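Teaching Sessions at the Zultico Lab: Frequently Asked Questions

Last updated 4 March 2019

For new operators and visiting students. If your question isn't answered, write to Malou Oddsson, who runs the session calendar.

General

What is a teaching session?
You do a task with the robot arms while the system records the joint positions, the gripper openings and the camera views. The recordings are used later to train the arms to do the same task without you. One recording of one task from start to finish is called a take.

Do I need to know how to program?
No. You need to be able to start and stop a recording and type a short note. Esben Baldursdóttir shows everyone how on the first visit.

How long is a session?
Two hours, with a break in the middle. A first session is shorter.

How many takes are expected?
A full set for one task is 100 takes. Most people get through 30 in a session once they are used to the controls. Fewer is fine. Please don't speed up at the end to reach a number.

Hand guiding and remote control

What is the difference?
In hand guiding you hold the arm itself and move it through the task. In remote control you stand at the Gidavon station and move a pair of handles, and the arms on the table follow.

Which one will I use?
Remote control for anything that takes two arms. Hand guiding is still used for single-arm jobs such as wiping and pressing switches.

Why does the arm lag behind my hand?
A small delay is normal. If it gets worse during a session, stop, save the take and restart the Gidavon software. Restarting the arms does not help.

Can I feel what the gripper is touching?
Not through the handles. Watch the brick or part you are holding and close only until it stops shifting. Squeezing harder usually tips it.

Which camera view should I watch?
Look at the table directly whenever you can. The wrist views are on the left monitor and are most useful for the last bit of a grasp or a handover, when one gripper may be blocking your line of sight to the other.

Toy brick tasks

What are the brick tasks?
There are 4: pick and place, handover, stacking, and sorting by color. Start with pick and place.

How do I do a handover?
Bring the brick in with the first arm and hold it still over open table. Open the second gripper wide before you move it in. Close it on the brick, wait a moment, then open the first. Back the first arm away slowly.

Does the brick have to be level?
No. Tilted grasps are welcome as long as the brick is held firmly. We want some variety in the angles.

What if I drop it?
Keep recording if you can reach it with either gripper. Pick it up and carry on. If it goes off the table, end the take and mark it "dropped."

Should I delete bad takes?
Never delete anything. Mark the take and add a note. Nearly 3 in every set get marked, and that is no problem.

Equipment and safety

Where should I stand?
Behind the station line while the arms are powered. For hand guiding, one person holds the arm and a second keeps a hand near the stop button.

A cable is hanging near the gripper. Is that all right?
Some slack is needed so the wrist can turn. If a loop catches on anything, press stop and tell Esben. Do not tape it down yourself.

Can I bring my own objects?
Ask first. Anything small, hard and dry is usually accepted. Glass is not.

Who keeps the recordings?
They are stored on the Skudton server and kept under your operator number. Your name is not attached.

When can I book?
The calendar is open through the end of May.
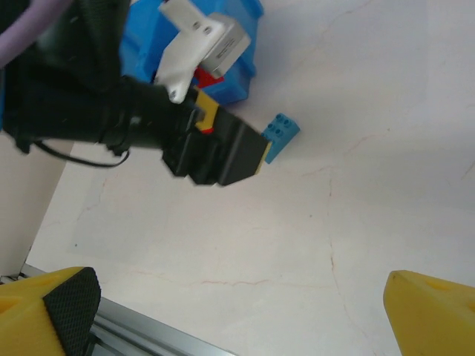

Brick task in remote control, seen from a wrist camera. The other arm is holding the light-blue brick.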